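邮展藏品登录软件 Junden 使用手册 第三章：邮戳卡片的扫描与登录

作者：Ratih Ngui　　12/2/24
阅读时间：5 分钟

本章只讲实寄封片上的邮戳怎么录。邮票本身的录法见第二章，别混着看。赶时间的直接跳到3.2。

3.1 开始之前

软件先装好，藏品库先建好。库名用英文字母，中文库名导出时会乱码，老毛病了，下一版再说。

扫描仪接上，等指示灯不闪了再开软件。顺序反了要重启。

手边准备：
软毛刷。平头镊子，尖头的收起来。黑色衬纸一张，比封片大一圈就行。透明护套若干，不要含增塑剂的那种，时间长了会粘墨。

注意：封片不要用湿布擦。铅笔字也别擦，很多是当年邮局的批注，擦掉就没了。

3.2 扫描

1. 封片从护套里取出来。隔着护套扫会反光，戳上的细字读不清。

2. 正面朝下放，衬纸盖在背面。薄纸不衬的话背面的戳会透过来，软件会当成两枚戳。

3. 分辨率选 1000。低了，日期字钉的缺口看不出来，鉴别全靠这个。

4. 色彩选“原色”。“自动增强”务必关掉，它会把淡红戳变成橙的，紫戳变成蓝的。

5. 点“预览”，框选整枚封片，四边留点白。不要只框戳。

6. 点“扫描”。别动盖子，等进度条走完。

7. 翻面，重复第 2 到第 6 步。空白背面也要扫，有时候有到达戳的残痕。

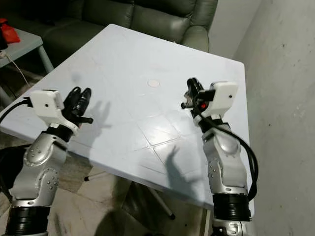 两面扫完，软件会问“是否合并为一件”。选“是”。选了“否”就变成两件藏品，后面想并回来得先删一件，编号也会跳。

注意：折过的封片不要硬压平。盖子虚掩，旁边拿黑布遮光即可。折痕处断了，软件救不了你。

3.3 录入邮戳

1. 左栏点“新增邮戳”，在图上点戳的中心，拖到外圈放开。椭圆戳按住 Shift 拖。

2. “戳型”下拉选。单圈、双圈、桥式、机盖、滚筒。拿不准选“待考”，别猜，猜错的比空着的难改。

3. “局名”照戳上的字录，一个字母都别改。戳上是旧拼法就录旧拼法，今名写在“现用名”那一格。例：我自己那批 Comcombe 的戳，有一段时间少刻一个字母，录的时候就按少的录，不要替人家补。

4. “日期”分三格。年份只有两位的，就填两位，旁边勾“世纪推定”。戳上没有的不要填。

5. “清晰度”填 0 到 100。软件会给个参考值，低于 70 的不进比对库，只存图。参考值偏高，特别是油墨重的，自己再看一眼。

6. “编号”对照 Grewal 目录录。目录没收的写“未收”，后面加短横和自己的流水号。

7. 存盘。Ctrl+S 或者右上角的按钮，都行。自动保存默认是关的，9月那一版之后才有，在“设置—常规”里打开。

小心：同一封片上盖了不止一枚戳的，按日期先后录，寄出、中转、到达。顺序录乱了，路线图会画反。日期读不出的放最后。
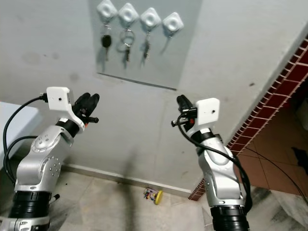
中转戳常常压在邮票上，圈拖不准，不如先录到达戳，回头倒推，这是小满的意见。她那边录得比我多，说寄出和到达两头一定，中间能是哪几个局就没几个了。可以这么干，但录完记得在“排序”里点一下“按日期重排”，不然还是按录入先后算。

3.4 比对

1. 选中一枚戳，点“比对”。

2. 等。库大的话会慢，不是死机，别去点第二次，点第二次会排两个队。

3. 结果按相似度列出来。先看字钉缺口，再看圈距，最后才看颜色。颜色最不可靠，同一天的墨都能深浅不一。

4. 认为是同一枚戳子盖的，点“归组”。不确定点“疑似”。

已知问题：Bistham 的甲乙两枚双圈戳，软件老是归到一起。区别在底下那颗星，甲的偏左。手工拆开，右键“移出本组”。

3.5 导出与备份

导出选 CSV 或者图文表。图文表给展集排版用，CSV 给自己留底。

备份至少留 2 份，不要放同一块硬盘上。图片文件夹要一起拷，只拷库文件的话打开全是空框。

原件收回护套，戳面朝上，竖着放。盒子别塞太满，抽的时候会刮边。避光，避潮，厨房旁边那间就算了。
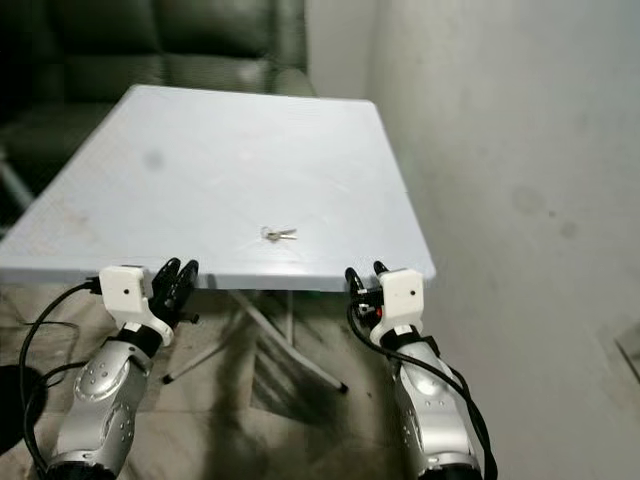 图 3-3　浅色折叠桌与钥匙

换电脑时先在旧机器上点“注销授权”，再到新机器装。忘了注销的写信给我，附序列号，我手工放。下一章讲邮资和资费表，还没写完，先别催。

读者评论

老周：第3步说 1000，我机器慢，扫一面够泡壶茶的。能不能扫低点先录着，以后再补？

Ratih Ngui：可以，“备注”里写上“待重扫”，方便以后搜。重扫的图会顶掉旧图，戳圈位置要重新对一遍。

青石板：“世纪推定”在哪儿勾？我的界面里没有。

Ratih Ngui：窗口拉宽一点，它被挤到右边去了。

集戳人阿黎：Bistham 那两枚终于分清了，之前归错一整组，今晚返工。谢谢。

小满：3.3 里滚筒戳拖圈怎么拖？它是长条的阿。

Ratih Ngui：选了“滚筒”以后会变成方框，先选戳型再拖。手册里顺序写反了，下版改。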